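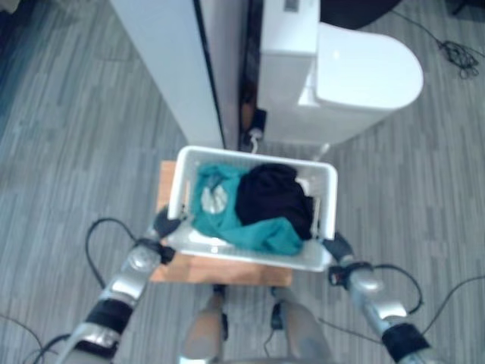 Page last changed: 10th August

About Branthorpe Laundry Service

Branthorpe is a wash, dry and fold service for households in Prostville. Aliki Tzavaras opened it in April with two washers in a former shoe repair shop on Farnus Street. The present premises, in the Christodoulou Building, have a receiving counter, a wash room and a folding room.

Work is accepted by the basket. One basket is one order, and orders are not combined in a machine. Dark and colored items may share a basket; they are separated at the sorting stage. The weight limit per basket is 24 pounds. Heavier orders are split and billed as two.

Standard wash temperature is 85 degrees Fahrenheit. Dryer time is 40 minutes on medium heat, unless the care label calls for less.

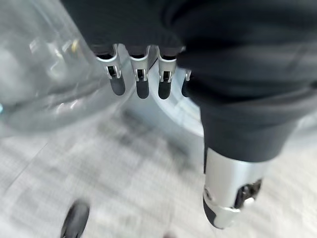 Items marked "lay flat" are dried on racks and add one day to the order. We do not accept leather, fur or anything labeled dry clean only.

Kalliopi Kyriakidis manages the folding room and handles questions about missing or damaged items. Claims must be made at the counter within seven days of pickup. Bring the order slip.

Baskets are returned with the order. Replacement slips are available at the counter.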